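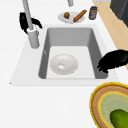 Killwood is recruiting raters for Erex, a study of whether a two-armed machine can do kitchen chores to a standard a household would accept. Work starts in March and is fully remote.

Each rater scores 133 simulated episodes from the sink and countertop set. An episode is one instruction and one attempt. Scores run from 0 to 6, with a written note for anything under 4.

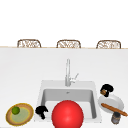
Partial completion is the hard part of the job. Current policies handle single pick-and-place steps fairly well and sequences poorly. Raters must judge the whole counter as well as the target object: a lime on its plate counts as in place, and a jar close to a larger plate must be checked for contact. Clutter around the sink is part of the test.

Requirements: paid experience in food service, cleaning or home care. No programming needed. Raters who have worked for Beltier or Gebretsadik on similar tasks are not eligible.

Pay is $1665 for the full set - no partial payment for incomplete sets.

Apply to Ekow Darko with a one-page work history.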